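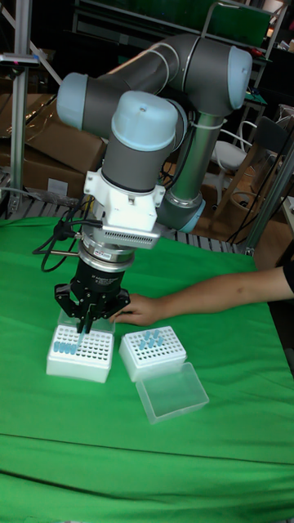
Forums > Lab Automation > Visits and Demos > Tronbridge open day

Last updated: Sun 29 January

heltow_bench
Went to the Tronbridge open day last week, anyone else make it? I stayed for the tube and tip handling demo. One arm, green tablecloth, two white racks, and an operator sitting in with a hand on the table. Man-lok Yau did the talking and took questions the whole way through. I'd put it ahead of the glossy stuff at the front of the building.

Radwan_A
I was in the 3 o'clock group. Good talk, but I wouldn't buy on it. We run 106 racks on a busy day and a single arm picking one piece at a time won't get near that. A multichannel pipette and a bored student will beat it.

heltow_bench
Man-lok said at the start it wasn't about speed. They're after odd jobs, like half-used boxes that need sorting at the end of a shift.

youssra_k
Our half-used boxes go in a drawer and stay there until May, so I'd take one for that alone. My question was about the lids. The boxes had clear lids flipped open, and I wanted to know who opens them. Answer was that a person does for now. Fair enough, but put it in the brochure.

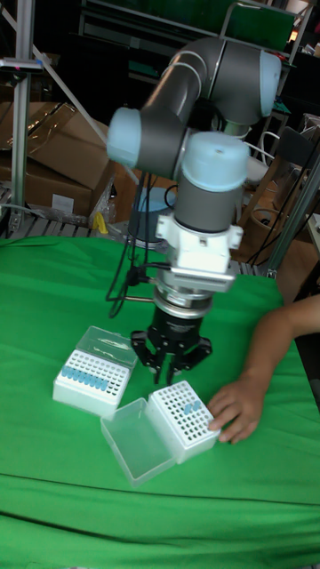 I also asked about someone having their hand that close to the gripper. They said the arm is set to stop on contact and they'd done their own risk assessment. Our safety officer would want to read it before anyone sat down.

Radwan_A
Ours would want a guard, full stop. Collaborative or not, the fingers are still metal or hard plastic and they still close.

Abdelilah S
Disagree. We've had an arm in our lab at Tusex for 9 months with no guard, running slow. Do the paperwork properly and it's fine. The part that gives us grief is racks shifting on the bench. I'd have liked to see theirs without a cloth under them.

heltow_bench
Good point about the cloth. I didn't ask.

youssra_k
Asmaa El Ouafi is taking bookings for the next one, 4 people per group. I'm bringing our own boxes if they'll let me.

Radwan_A
Put me down. Still not buying.

Recent threads
El-Sayed rack adapters, worth the money?
Second-hand plate sealer, colour of the fault light
Tip box recycling programs
Heltow bench arm: cable routing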